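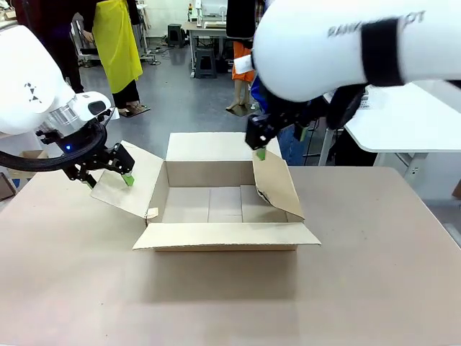

Can a student team use these fingertip pads if none of us has ever built a gripper before?

You'll be fine, they push on by hand and the only tool you need is a small screwdriver for the clamp.

Okay, so these are the Grendier fingertip pads, the green ones, and they're the thing I get the most mail over from school clubs. I'm Zachary MacLeod, I coach a robotics club and run this little parts page on the side. My students started out with bare metal jaws, and cardboard just slid right out of them (so much yelling!). We tried tape, we tried balloon rubber, and then one of the kids glued on a piece of an old mouse pad - which worked great until the glue let go in the middle of a match.

The project my group is on now is box closing with two arms, one gripper per side flap. It's harder than it sounds! Both flaps have to come in together or the box scoots across the table, so we spend a lot of practice time on nothing but timing. Start with the box open and both grippers just touching the flaps, and go slow.

What you get:
Pads for two grippers, plus one spare
Clamp screws
A printed fitting sheet

Pad length: 38 mm
Fits: two-finger grippers with flat jaws up to 34 mm wide
Price: $5 per pad for school clubs

They fit the Puvanix jaws straight away. For the older Ukenora jaws you'll want to file the corners a little first. My club changes pads every 600 grips, but look at yours before a competition anyway and swap any that feel slick.

Clubs ordering for the August build camp, please put your team name in the notes box so I can pack everything together.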